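The planner that stopped guessing: an afternoon with the Hureck software team
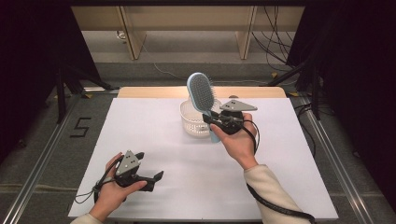
I'd come to Panstead to talk about planning software, and I figured I'd get a whiteboard lecture. What I got was a mug of tea and a long, cheerful rant about timestamps. The lead developer on Dalar (that's the planner Hureck has been building since August) had been up late with a log file and wanted to tell someone!

"Everyone asks about the model," she told me. "I spend my days on clocks. If the finger width and the wrist pose are 40 milliseconds apart, the planner learns to close on air."

So how do you find a thing like that? She laughed and pulled up Pyo, the team's replay tool, which I liked right away. You drag a slider and every signal moves along with it: both hand tracks, both grip widths, the head view. She scrubbed back and forth over one grasp until even I could see the left trace lagging behind the right.

"Before Pyo we were plotting stuff by hand," she said. "I had a script with 19 flags. I was the only one who could run it, and I forgot half of them."

I asked what Dalar does with a recording once it's clean. It doesn't copy the whole motion, which surprised me. It chops the demonstration into pieces wherever the grip changes, then plans between those points itself, so the path can bend if a basket has been shifted a little. The hard part is the cutting. People fidget, they squeeze twice, they change their minds in midair.

"Our first splitter found a new step every time somebody twitched," said her colleague on the perception side, who had wandered over with his laptop still open. "One tidy-up came out as 270 steps. I printed it and stuck it on the wall."

He works on pose tracking for small household things, and he has strong feelings about bristles. A plain box is easy, he says, but a hairbrush looks like a different object from the back, and the tracker used to flip it end for end in the middle of a move. They now carry both guesses forward and let later views settle it. It costs some memory. He's fine with that.

Do they trust it yet? They looked at each other. The current build gets replayed against nearly 100 saved recordings before any change goes in, and the night before my visit it had failed on two of them, both in the same bit of handover code.

"I know which line it is," she said, already turning back to the screen. "I wrote it."

The next release is planned for January 2025, with the new splitter switched off by default.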